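Care and Cleaning of Tabletop Drink Dispensers
Household Guidance Sheet, Uleveck Residents' Resource Center
Reviewed by Thérèse Fehr, Home Services

408 shares | 14 comments

The Center lends tabletop drink dispensers to residents for family gatherings, and many households own one of their own. The following guidance applies to tower dispensers, glass jar dispensers and insulated jugs fitted with a tap. Residents should also read the leaflet supplied with their own model. Where the leaflet and this sheet differ, the leaflet should be followed.

Before first use

Remove all stickers, tape and packing material. Wash the reservoir, lid and any ice tube in warm water with a small amount of dish soap. Rinse until no suds remain. Run two full glasses of clean water through the tap and discard them.

Check the washer on the inside of the tap. It should lie flat against the wall of the reservoir, with no folds. Tighten the nut by hand only. A wrench may crack a plastic reservoir, and cracks around the tap opening cannot be reliably repaired at home.

Choosing a location

Place the dispenser on a level table that does not rock when leaned upon. A full reservoir is heavy, and most of its weight sits high above the base. Card tables and folding trays are not suitable. Keep the dispenser away from the table's edge, and leave enough room in front of the tap for a glass to be held upright. 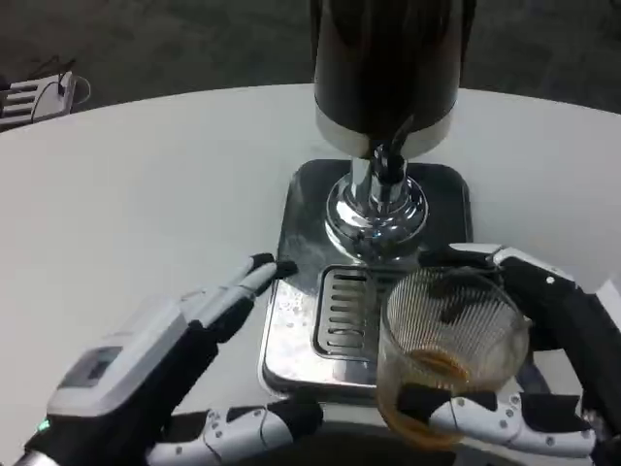

Fill the reservoir after it has been set in position. Residents who have borrowed a dispenser from the Center are asked not to carry it while full, even for a short distance. A pitcher should be used for filling, and the lid should be replaced as soon as filling is finished.

Cold drinks should be chilled in the refrigerator beforehand. Ice placed directly in the reservoir will thin the drink and may block the tap as it melts into small pieces. If the dispenser has a separate ice tube, fill the tube no more than three-quarters full and close it firmly.

Carbonated drinks should be poured slowly down the inside wall. Excess foam at the tap is usually a sign that the drink is too warm or that the tap has been opened only partway. Open the tap fully, tilt the glass, and close the tap in a single movement.

Drinks containing pulp, seeds or sliced fruit should be strained before they go into a narrow tap. If fruit is wanted, add it to the pitcher or to individual glasses.

Cleaning after use

Empty the dispenser on the same day. Sugar and fruit juice dry quickly inside the tap and are much harder to remove the following morning.

Rinse the reservoir with cool water first, then wash it with warm, soapy water and a soft bottle brush. Scouring pads will scratch plastic, and scratches hold odors. Do not place a reservoir in the dishwasher unless its leaflet states that this is safe.

Take the tap apart as far as the leaflet permits. Lay the pieces on a white towel in the order in which they were removed, so that small washers are not lost down the drain. A pipe cleaner or narrow straw brush will reach the inside of the spout. Rinse each piece under running water.

For a lingering smell, fill the reservoir with warm water and add 2 tablespoons of baking soda for each quart. Leave for one hour, run part of the solution through the tap, and rinse well. Irfan Pangaribuan, who maintains the Center's lending shelf, recommends repeating this treatment once before a washer is thrown away, as rubber holds odors longer than metal does.

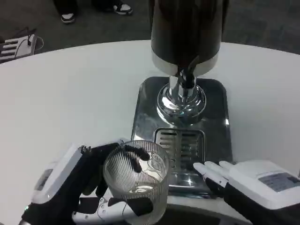

Hard water leaves a chalky film on metal fittings. Wipe them with a cloth dampened with equal parts white vinegar and water, leave for five minutes, then rinse and dry with a second cloth. Vinegar should not be left on metal overnight. It should never be mixed with bleach or with any product containing bleach.

Removable grates and trays should be lifted out and washed on both sides. An old toothbrush is useful for slots and corners. Fingerprints on polished metal can be removed with a barely damp microfiber cloth, working in one direction.

Dripping taps

A slow drip most often comes from a trapped seed, a dried washer or a nut that has worked loose. Clean the tap before ordering parts. If the drip continues, fit a new washer of the same width and thickness, then test with plain water over a sink.

Storage

Allow every part to air-dry for a full day. Store the reservoir with the lid off, or resting loosely, and the tap open. Keep spare washers in a labeled envelope taped to the outside of the box. Dispensers stored in a garage or shed should be brought indoors by December in areas where freezing is expected, and all water should be drained from the tap.

Borrowing from the Center

Dispensers may be reserved at the Ngau Street desk until 2 p.m. Each is issued with a brush, a spare washer and a copy of this sheet. Items should be returned clean and dry. Missing parts should be reported at the desk so that replacements can be ordered before the next loan.

1414 views | 14 comments | Share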